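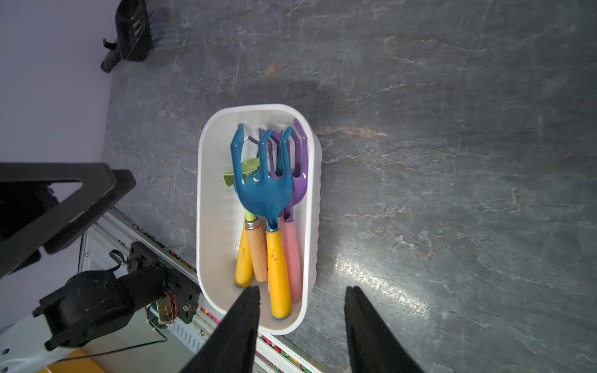

Ronja Dahlgren wrote in to say that she had read the build notes twice and still couldn't tell whether one arm would be enough to start with, and that a page of plain answers would have saved her an evening. The answers below cover her questions and the ones we get most at the Plolville workshop. Last updated August 2021.

Can I build the Prilason bench with one arm?

Yes. Build the full frame anyway and leave the second mounting position free. One arm will pick up a hand rake and put it in a tray. It will struggle with anything that needs one thing held still while another is moved, such as pulling one tool out of a bundle. Most people who start with one arm add the second later, and drilling the front rail afterwards is a nuisance with the worktop already in.

How much did it cost?

Our two arms, the frame, the worktop and all the wiring came to 800 pounds. The arms are by far the biggest part of that. The garden tools and pots are not in the figure.

What is the frame made from?

Aluminium profile with grooves along its length, joined at the corners with brackets. Cut everything before you assemble anything, and check the diagonals before the final tightening. Our first attempt was out of square and the wall panels would not sit flat.

Does the worktop surface matter?

More than we expected. We have a grey marble-patterned top, and it looks good, but it reflects the overhead light. The wrist cameras pick up a bright patch that moves as the arm moves. If you are buying new, get a matt one. If you already have a shiny one, move the lamp to the side and put a diffuser over it before you try to fix the problem in software.

Why garden hand tools?

They are cheap, safe to drop and awkward in useful ways. A rake has a thin handle at one end and hooked tines at the other, so the arm has to choose where to hold it. Two rakes side by side will catch on each other. The handles differ too, and a grip that suits one may let another roll.

Which part of the tool should the gripper hold?

The handle, a little below the neck. If it grips too near the end, the head drops and the tool swings. The neck itself is a poor choice on the ones with a metal ferrule, where our fingers tended to slip.

How far apart should the two arms be?

Close enough that both can reach the middle of the table, and far enough that the elbows clear each other. Ours are both on the front edge. Put the tray in the shared area and keep single-arm jobs out to the sides. Before you bolt down, clamp the bases and move both arms by hand through every position you expect to use.
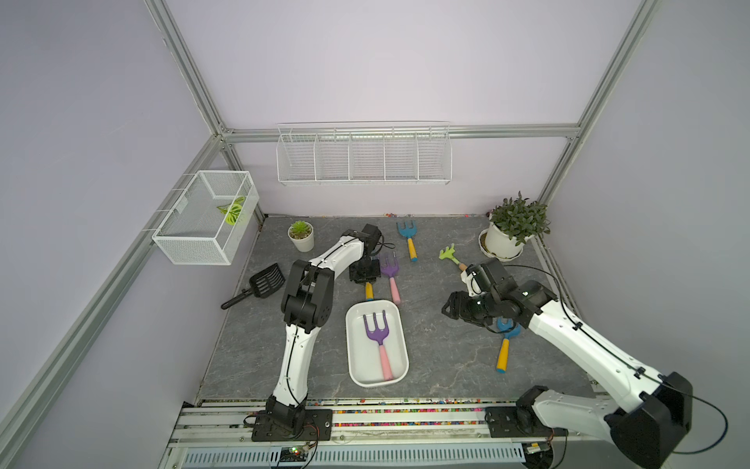 Both arms on the front edge, tray in the middle.

Can the arms hit each other?

They can, and ours have. The Nirier control program lets you set a keep-out zone for each arm, but it only knows what you tell it, and it knows nothing about the plant pots. Run at 20 per cent speed until you trust a routine. Keep the stop switch within reach of whoever is standing at the bench.

Where do the cameras go?

One at each wrist and one fixed, looking over the whole bench. The wrist cameras are good for the last part of a grasp, when the fingers are either side of the handle. They are poor at telling you where you are on the table. With only one camera to spend money on, buy the fixed one first.

What are Boychuk fingers and do I need them?

Boychuk is our name for the tapered finger shape we settled on after several tries. The files are on the workshop's shared drive. The fingers that came with our arms were blunter and pushed thin handles away as they closed. Try the ones you have first.

My arm picks the tool up and then loses it. What should I check?

Work through these in order:
Is the gripper closing fully, or stopping early on its current limit?
Is the handle clean? Soil and hand cream both make it slippery.
Is the wrist turning before the lift has finished?
Has a finger screw worked loose?

The last one caught us in June and took a whole Saturday to find.
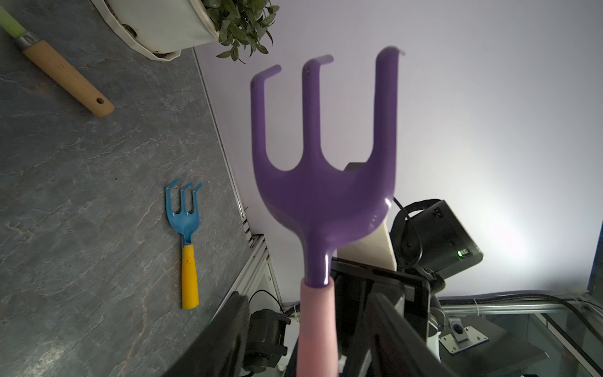

How do you deal with cables?

Run them along the frame in conduit where you can, with zip ties holding the conduit to the rail. Leave a loop at each joint that is long enough for the full range of movement. Test it with the power off. A cable that is tight at the wrist will pull the camera round a little each time, and your calibration will drift without any obvious cause.

How many practice runs did it need?

We logged 388 for the tray task before we were content to show it to visitors. A good number were spoilt by our own mistakes, mainly starting with the tray in the wrong place. Mark its position with tape.

How long does a session take?

Roughly 45 minutes including setting out and packing away. The motors get warm if you go on much longer, so we stop for a while and swap operators.

Can I come and see it?

Yes, on any open evening at Plolville. Tell the front desk you want the Prilason bench, and wear closed shoes. If you are bringing your own arm, bring its power supply as well, as ours may not fit.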